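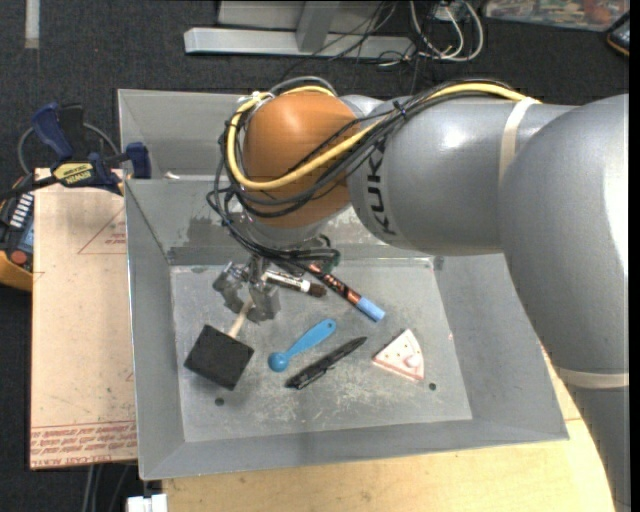
Equipment plan for the picking cell: what is in the August order

The order for the picking cell goes to purchasing on 14th July. Requests that arrive after that will be held for the next budget round. Trinidad Sepúlveda has the full spreadsheet, with quotes attached, and can add viewers on request. The main points are below.

Arm. No change. The KUKA stays in service and no second arm is planned this year. A replacement was priced in the spring and dropped, as the current reach and payload cover every task on the list through next summer.

Cable routing. This is the first line of the order. Cables to the gripper are now tied along the outside of the arm, with loops left at the wrist for slack. The arrangement limits wrist rotation in the planner and has to be checked by hand before long runs. Jovari quoted $1,607 for a dress pack with brackets, a sleeve and a spring return. Zindora quoted $1,027 for the sleeve and brackets only. Sylvain Huet compared the two and recommends the Jovari kit. The spring return takes up slack near the bin walls, where loose cable is most likely to catch. The higher figure is the one in the budget.

Fingers. Four spare sets, same pattern as the present ones. Lead time from Myung is three weeks. We also asked for a thinner fingertip, for pens and other narrow items that lie flat on the bin floor. Myung will send a drawing before quoting, so this line carries a placeholder and may slip to the following order.

Bins. The sheet-metal bin stays. The sloping walls return items toward the middle, and scuffing on the floor does not affect picking. Vision is a separate question: bare metal gives highlights that shift with the room lights, and dark glossy items suffer most. Before anyone spends money on a new bin we will try a matte liner, cut from stock already in the shop. If the liner lifts at the corners or moves under the fingers, a coated bin goes on the next list.

Test objects. The mix of markers, spoons, foam brushes and toy food continues. These are consumables and come out of the supplies account. Please do not put them on the equipment form. Items that go missing or break should be replaced with the same type where possible, so that pick rates can be compared from month to month.

Work surface. Boards beside the bin are held with bar clamps at present. A fixed plate with threaded holes is in the plan, mounted to the table on the same side. Skeswood has the table dimensions and will return a price for cutting and drilling. Installation is expected to take one day, plus recalibration of the bin position afterward.

Not funded: a second camera mount, a tool changer and floor cable covers. The tool changer was the largest request and had no task behind it that the present gripper cannot do. It can be resubmitted with a task description and an estimate of hours saved.

Downtime. The dress pack and the plate will be fitted in the same stop, to avoid calibrating twice. Anyone with runs booked in the second half of August should send Sylvain the dates and the minimum number of picks needed – he will set the stop around them as far as delivery allows.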